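Petkov two-arm packing kit — anyone running one?
Packaging and Handling board, Small Lines section

edcombe_vendula
Posts: 223
We do boxed chocolates at a small site in Edcombe and are looking at the Petkov two-arm bench kit for filling tins. You rent it by the month with the setup service included, so they teach it your layout and you own the program afterward. The quote has 11 days of setup on it. Has anybody here used it on mixed pieces? All our tins are assortments with molded inserts. I don't much care about speed. I care about marks on the chocolate.

Vendula

kkolar
Posts: 630
Had one on trial through the Stovport office, packing soaps. The arms are fine. The wrist cameras are good and you get both feeds on the same screen, which helps a lot in setup. What I didn't like was the fingers. The standard set is too wide for anything that sits close together. It would go for one soap and nudge its neighbor, then have to look again. We sent it back at the end of the trial and stayed with hand packing.

Soap can take a knock. I wouldn't assume chocolate can.

malc_c
Kolář, was that the old finger set? They changed the shape. Ours has come to a point at the tip and I'd call it usable, though not great, on pieces that touch.

kkolar
It was whatever they shipped in June. Blunt ended, gray.

malc_c
Then that's the old set. Ask for the new one in writing, Vendula, because the quote form still lists the old part.

gunn_c
I'll disagree with both of you a little. We're at Cillport and we've had the kit through setup and into daily use, and the fingers were the least of it. The insert was the trouble. A shiny insert throws reflections at the camera and the arm hunts for the cavity. Petkov's tech fixed it by moving our lights, and that took most of a day. If you have metallic-looking inserts, get the lights sorted before the setup clock starts running.

Also, check how the pieces are presented. If you can feed from a tray with everything spaced out, do that. The demo videos all do.

edcombe_vendula
Ours come off the line in a heap, so spacing them is a job in itself. Catriona, do you pay someone to spread them?

gunn_c
Yes, one person, part of a shift. It still came out ahead for us on the big orders. On small runs it does not, and I wouldn't let the sales rep tell you otherwise.

nuria_n
I do setups on these as a contractor, so discount my opinion as you like. Mixed assortments are doable. You teach each shape, then which cavity it goes to. Nine shapes is a comfortable job in the time they quote. More than that and I'd ask for extra days up front. Ovals and domes are harder to hold than squares, and anything with a ridged top needs to be picked by the sides.

Wrist view from an assortment job, since it came up:
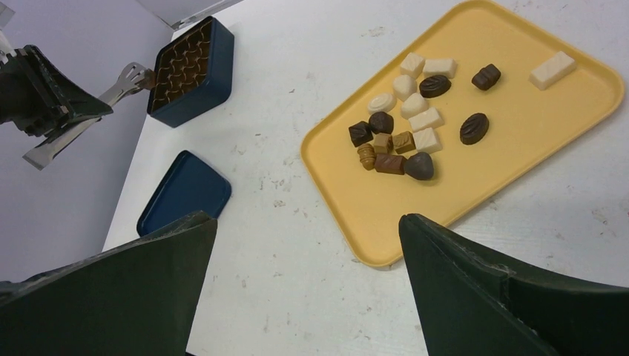 Mixed pieces on the yellow tray, blue tin open with the gold insert, second arm at left.

The pieces on the right of the tray have room around them and those are the easy picks. Inside the cluster you have to choose your order. I start at the outside and work in. Kolář is right that a neighbor can get nudged, but a lot of that comes down to pick order, and the default program doesn't do it well.

kkolar
So the customer pays for setup and then has to fix the pick order too? That was my complaint in the first place.

nuria_n
No, it's covered by the service if you ask for it during setup. After sign-off it's billable. Put it on the list on the first morning.

malc_c
Agree with that. One more for the list: get them to show you how to change the grip force per shape. Our milk pieces marked at the setting the dark ones were happy with.

edcombe_vendula
Thanks, all. I've asked them for a trial with our own tins and the pointed fingers, and for the grip settings to be part of sign-off. They've agreed to the tins. Waiting on the rest.

gunn_c
Ask who pays the freight if you send it back. We didn't, and had to argue over it when we swapped a faulty arm.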